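Turning Over a Unit Between Tenants: My Kitchen and Workshop Tips

I own a little building with 6 rentals in it, and I do nearly all the turnovers myself.

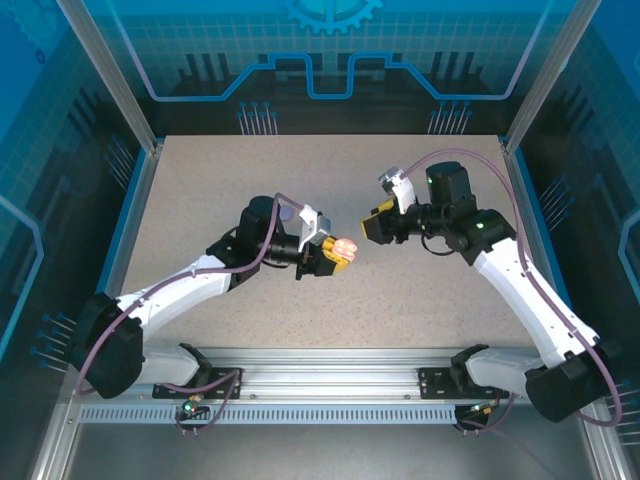
The first thing I do after a move-out is nothing with a mop. I walk through with a roll of painter's tape and stick a piece on everything that needs work, then go back to the truck for tools. If I start cleaning right away I end up scrubbing a wall I was going to paint anyway (ask me how many times!). Blue tape for repairs, green tape for paint. When the tape is gone, so am I.

Kitchens

Start with the oven, always. I spread baking soda and water paste on the inside the night before, keep it off the heating elements, and go do something else. In the morning it wipes out with a damp rag, and whatever is left gets a plastic putty knife. The racks go in the bathtub on an old towel with hot water and a scoop of dishwasher powder. Don't skip the towel. I scratched a tub in unit 203 at the last place I managed and I still think about it.

Range hood filters are the thing I see skipped most. Pop them out, fill the sink with the hottest tap water you've got, and add a good squirt of dish soap. Let them sit while you do the cabinets. If they come out bent or still gummy, buy new ones, they cost less than your afternoon.

For cabinet doors with that sticky film near the handles, I use a few drops of dish soap in warm water and a microfiber cloth, then a second cloth with plain water, then dry. I used to reach for the strong degreaser and it took the finish right off a set of painted doors at the Pletau building. Test inside the door first if you're going stronger than soap.

Pull the fridge out. Yes, all the way, with a piece of cardboard under the feet if the floor is vinyl. Vacuum the coils and the floor behind, and look at the water line while you're back there. I found a slow drip that way in April and it had already softened a patch of subfloor, so now I feel along the whole line with a dry paper towel.

Drawers that drag usually want a wipe and a rub of candle wax on the runners, if they're wood. Metal slides get vacuumed out and a little dry lube. Cooking spray turns to glue, please don't.

Walls and paint

I keep one wall color for the whole building and one trim color, and I write the formula on the inside of the utility closet door in pencil. Best habit I ever picked up. At my cousin's fourplex on Hinitlow every room is a different off-white and touching up is hopeless, you just have to repaint the wall corner to corner.

Nail holes: lightweight spackle, fingertip, damp sponge over it before it dries. That saves sanding. Prime the patches or they'll show up as dull spots under the first sunny window. For crayon, a melamine sponge and a light hand, and expect it to take some shine off.

The shop

Mine is a storage room next to the laundry, 130 square feet, and it was a mess for years. What fixed it was bins by job instead of by type of part. So there's a toilet bin (flapper, fill valve, supply line, wax ring, bolts), a lock bin, a faucet bin, a blinds bin. I grab one and go. When I use something up, the empty package goes in a coffee can by the door and on Friday I take the can to the hardware store.

Rekeying is worth learning if you have more than a couple of doors. Do it over a cookie sheet with a dish towel in it, those springs are tiny and they travel. Label the new keys before you leave the bench!

Drill batteries live on a shelf indoors with me in winter. Caulk too, a frozen tube is garbage. I stick a long screw in the tip of an open tube and wrap it with tape, and I've gotten 16 days out of one that way, though I wouldn't use it around a tub after that.

Last pass

Before I call a unit done I run every faucet, flush, flip every switch, press the test button on every alarm and open and shut each window. Then I leave a spare bulb, a new furnace filter and a plunger under the sink for whoever's moving in. The filter size goes on the side of the furnace in black marker.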